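Folding Dark T-Shirts for Shelf Storage

Tetach Garment Care Guide, Section 2

These instructions apply to short-sleeved shirts in black and other dark colors. They may be used at home, in a shared laundry room, or at a sorting counter. Dark fabric hides its own creases, and a fold that looks straight on a pale shirt can be difficult to judge on a black one. A white or light-colored table is therefore recommended. The outline of the garment shows clearly against it, and an uneven hem or a turned-under sleeve is easier to find.

Before You Begin

Wipe the table and let it dry. Lint and dust transfer readily to black cotton. Remove anything with a rough edge from the work area. Shirts should be fully dry before folding; a damp collar will hold a crease and may develop an odor on the shelf.

Check each shirt for a printed design. Prints should not be folded while the garment is still warm from the dryer. Allow the shirt to cool flat first.

Laying Out and Folding

1. Place the shirt on the table with the front facing down. Leave enough room on both sides for the sleeves.

2. Take hold of the fabric at two points, well apart, and draw it gently outward until the body lies flat. Do not pull on the neckband.

3. Smooth the cloth from the center toward the edges with an open palm. Look along the lower edge for drooping or bunched fabric.

4. Free any sleeve that has been caught underneath.
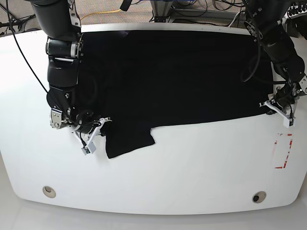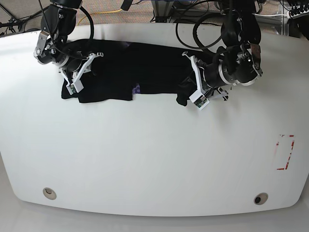
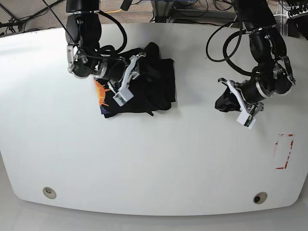
Black clothing on a white tabletop.

ARNOLIK, September

5. Fold one side of the shirt toward the center line, then lay the sleeve back along the fold. Repeat on the other side. The two outer edges should run parallel.

6. Bring the hem up to a point just below the collar. Press lightly with the flat of the hand.

7. Fold once more from the bottom and turn the finished shirt over. Any print on the chest should now face up.

If the layers shift, open the shirt completely and return to step 2. Correcting a single layer from the outside tends to leave a hidden ridge, and on dark fabric the ridge is often noticed only when the shirt is worn.

Patterned and Lined Garments

Where a second fabric shows at the hem or the opening, determine whether it is a lining or a separate item before continuing. Separate items should be removed and folded on their own. A lining should be smoothed together with the outer cloth and kept inside the fold.

Large prints call for a looser fold. Place a sheet of plain tissue over the design before step 6 so that the printed surface does not rest against itself.

Stacking

Stack shirts with the folded edge facing outward. Heavier garments belong at the bottom. Stacks placed in Resetlow shelf bins should remain below the rim so that the bin above can slide freely.

Keep black shirts away from direct sunlight, which fades the exposed fold first. Shirts in long-term storage should be refolded each season along slightly different lines.

For knitwear and long-sleeved shirts, refer to Section 3.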